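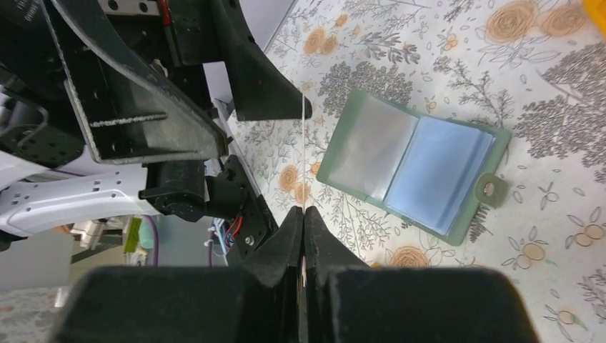 Most people who write to Ostden want to know why anyone still needs a card holder, and one customer in Kundton put it more bluntly, remarking that her purse had not closed properly for years and she had stopped expecting it to.

Ostden is pleased to offer help, or at least sleeves. The firm's spring swap table opens at the Ogola Rooms in Kundton this April, where anyone may bring in a worn-out card holder and leave with a new one, along with the chance to throw away 50 loyalty cards for cafés that have since become estate agents.

The table, floral cloth included, will run every Monday from 10am until the tea urn is switched off. Visitors are asked to empty their old holders before handing them over. Last year's swap produced nearly 200 holders, a library ticket from a library now let as flats, and a dry-cleaning slip the owner was very glad to see — the trousers, sadly, had moved on.

"We make things for keeping cards in," said a spokesperson for Ostden. "What people keep in them is between them and the stamp on their tenth coffee."

Old holders in fair shape will be wiped down and passed to the Zokard charity shop next door. There are 80 new ones to give out, limited to 3 per household. Entry is free and there is no need to book.

**Notes to editors:** Ostden sells card holders, purses and spare sleeves by post. Parking at the Ogola Rooms is behind the building and is not good.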